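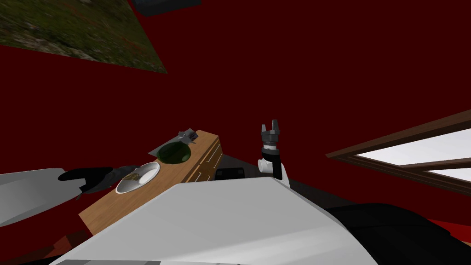 Simulated rehearsal before robot goes live: who should be doing it, and what happens to the room staff?

Posted by Lucero Carhuamaca, Mon 14 February

I supervise room turnaround at a serviced apartment building called Stodska. We have 40 units and a day team of 13. Management has ordered 2 two-armed mobile robots from a supplier called Bronitz, to clear and reset surfaces: bowls, jars, small tools and whatever else guests leave on the dressers and sideboards. Cleaning of bathrooms and beds stays with the team.

Before delivery, every task is rehearsed in simulation. Two of my staff have been taken off the floor to sit with the software, drive the arms through each task and mark the attempts as pass or fail. They are good at it, but they remain on the room attendant grade, and the remaining eleven are covering their units.

I would like to know three things. Is it normal to use attendants for this work? How much of the marking carries over to the real rooms? And what should I be asking for on behalf of the team before the machines arrive? The supplier's answers on the second point have been vague.

Hernán Urrego

It is normal, and in my view correct. I did the equivalent job at a hotel laundry and linen store when Teteo put in their handling system. The engineers could make the gripper close on a bowl. They did not know that a bowl with something left in it is not handled the same way as an empty one, or that a guest's own belongings stay where they are. That knowledge sits with attendants, and it has to be written down as rules before anyone can mark a pass or a fail.

We marked 1461 attempts before delivery. What carried over well: reach, order of work, which side of the furniture to approach from, and where the base has to stop so that both arms clear the edge. What carried over badly: grip force, anything shiny or see-through, thin flat items such as trays and mats, and drawers that stick. Treat every pass on those as provisional and repeat it in a real unit.

Two practical points. First, ask for a third mark besides pass and fail. We called it "would not accept". The object was moved and nothing fell, but a supervisor would have sent the attendant back to do it again. Without that mark the figures look far better than the work does. Second, have the simulated rooms checked against your own. Ours had the dresser at the wrong height for most of the first month and all of those attempts had to be discarded.

On grading: get it settled now. Once the machines are in, the marking becomes "part of the role" and the argument is much harder to win.

Wilmer Escobar

just let them get on with it, ours was fine after the first week. the team moaned and then they stopped. make sure there is a socket free for the charger

Iñaki Tejada

Adding to Hernán's answer, which I agree with apart from the last part. Regrading two people is the smaller question. The larger one is what the other eleven will be doing by December.

At Abubakar we found that clearing surfaces had been the light part of the shift. When the robot took it over, attendants were left with beds and bathrooms back to back, and the unit target went up on the grounds that time had been saved. Sickness absence rose. The target was later brought down again, but only after a long dispute. I would ask for the following in writing:

- no change to units per shift until the robots have been running for a full season
- marking and supervision work shared on a rota, so that it does not settle on the same two people
- a named person on each shift who may stop the machine without asking permission
- time spent correcting the robot's work logged as robot time, and not charged to the attendant's unit

The last item matters most. In our case corrections took over 2 hours of a shift at the start — none of it appeared in the supplier's report.

Lucero Carhuamaca

Thank you. The "would not accept" mark has been added, and the dresser in the simulated unit is being measured against ours this week. I have sent Iñaki's list to Heriberto Tamayo, our operations manager. He has agreed to the rota and the stop rule, and wants to discuss the unit target separately.

We use cookies to remember your settings and to measure how this site is used. Accept all | Manage settings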